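Giving up the second car

2021-07-03

We sold the second car in December and I said I would write up how it went. My wife works from home and I take the bus to Tislow, so it mostly sat in the driveway. 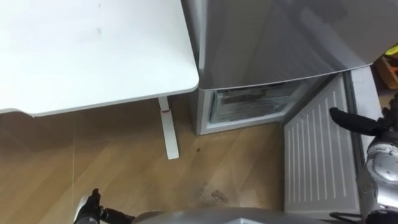

2 min read

The insurance was the big one. We were paying $1,788 a year for a car that went to the grocery store and back. Parking at the Pemby lot was another $60 a month, and I kept that pass far too long.

The bus takes 48 minutes if I make the transfer at Macapagal Street. Driving was faster, but not on Fridays.
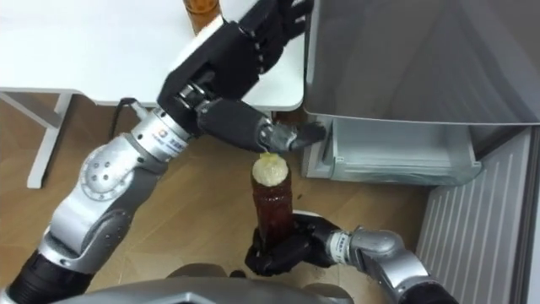 The hard part has been weekends, when both of us want to be somewhere. We rented a car twice this spring and paid $280 in total. Kristine Malabanan asked in the comments if we miss it. I miss it when it rains. I still have the roof rack in the garage if anyone local wants it.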